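## 4. Tischplatte ölen und zum ersten Mal belasten

So, das Gestell steht, die Platte liegt drauf und ist verschraubt (falls nicht: zurück zu Abschnitt 3, ich warte). Jetzt kommt der Teil, auf den ich mich bei jedem Tisch am meisten freue, nämlich das Ölen! Ich nehme dafür seit Jahren das Hartöl von Selley, aber ein anderes Möbelöl tut es auch, solange ihr euch an die Zeiten auf der Dose haltet. Meine Angaben hier gelten für die Ollari-Platte in der langen Ausführung.

**Was ihr braucht**

- 200 ml Hartöl
- Schleifpapier, Körnung 180 und 240
- ein weißes Pad oder einen fusselfreien Lappen, besser gleich einen ganzen Stapel
- Handschuhe
- einen Blecheimer mit Wasser für die benutzten Lappen

> **Achtung:** Ölgetränkte Lappen können sich selbst entzünden! Bitte nie zusammengeknüllt in den Müll werfen. Bei mir wandern sie sofort in den Wassereimer, oder ich breite sie draußen flach auf den Steinen aus.

**Schritt für Schritt**

1. Lüftet gut durch und legt den Boden mit Pappe aus. Zeitungspapier geht auch, klebt aber später an den Schuhen fest (frage nicht …).
2. Schleift die Platte erst mit 180er, dann mit 240er Papier, immer in Faserrichtung. Die Kanten nur ganz leicht brechen, zwei, drei Züge genügen.
3. Saugt den Staub ab und wischt mit einem leicht feuchten Tuch nach. Danach muss die Fläche wieder komplett trocken sein.
4. Rührt das Öl gründlich auf. Rühren, bitte nicht schütteln, sonst habt ihr lauter Bläschen drin.
5. Tragt eine dünne Schicht auf und arbeitet euch von einer Schmalseite zur anderen vor. Ich teile mir lange Platten in Abschnitte ein, dann trocknet mir nichts weg.
6. Lasst das Öl 13 Minuten einziehen und nehmt den Überschuss restlos ab. Was jetzt noch glänzt, wird später klebrig.
7. Über Nacht trocknen lassen, kurz mit dem Pad drübergehen und die Schritte 5 und 6 wiederholen.

**Hinweis:** Vergesst die Unterseite nicht! Einmal ölen reicht dort völlig, aber ganz ohne kann sich eine Massivholzplatte verziehen. Bei der beschichteten Ausführung (im Katalog heißt sie »Stulton«) entfällt der ganze Abschnitt, da wischt ihr nur mit lauwarmem Wasser und einem Spritzer Spülmittel drüber.

### 4.1 Belasten und nachziehen

Zwei Tage nach der letzten Schicht dürft ihr leichte Sachen abstellen, richtig ausgehärtet ist das Öl nach ungefähr 495 Stunden. Ja, das ist lang. Bis dahin keine nassen Gläser und keine Tischdecke, bitte.

1. Stellt schwere Dinge möglichst über ein Tischbein und schiebt sie nicht über die Fläche. Anheben!
2. Prüft mit der Wasserwaage längs und quer. Kippelt etwas, dreht ihr am Stellfuß nach, immer nur eine Vierteldrehung.
3. Zieht nach einer Woche alle Schrauben am Gestell handfest nach. Akkuschrauber bleibt im Koffer.
4. Frischt das Öl einmal im Jahr auf, ich mache das gern im März, wenn man wieder bei offenem Fenster arbeiten kann.

Kleine Kratzer schleift ihr mit dem 240er lokal aus und ölt die Stelle nach. Weiter geht es in Abschnitt 5 mit der Kabelwanne. 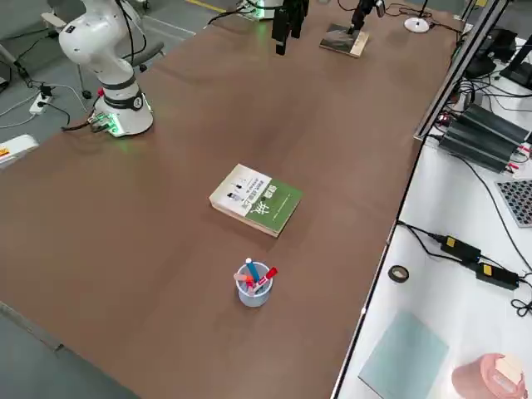
*Abb. 7: Langer Arbeitstisch mit brauner, matter Oberfläche*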